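Notes on Demonstration by Hand

April 22, 2023

The group at Skenstead has now completed its first period of collecting demonstrations with hand-held grippers, and it seems appropriate to set down what was learned before the work moves to Trorkham in May.

Our earlier method was remote control. The operator sat at a console and drove the arm through each task, and a session of 50 attempts at placing a cup occupied most of a working day. Operators became tired, and the recorded motions were slow and full of small corrections. The policy trained on them, which we named Araya, reproduced those corrections faithfully.

With the hand-held devices, the operator performs the task directly. New participants are asked to complete 21 practice attempts before any recording is kept. They are also asked to keep the marker patterns in clear view and to avoid twisting the wrist beyond what the arm can reproduce. The second request has proved the harder one to follow. Of the first 62 recordings, several had to be set aside on that ground alone.

The cube at the base of each gripper carries the patterns from which its position is calculated.
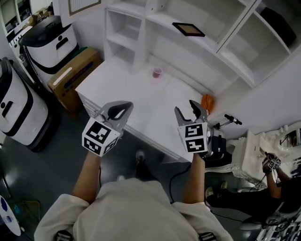
Pylyp Chornovol wrote in response to an earlier draft that remote control should not be given up entirely, as the operator there feels the limits of the arm at once and does not record a motion it cannot perform. I accept the point. We shall retain the console for tasks near the edge of the arm's reach, and the recordings from both methods will be stored together under Prundero.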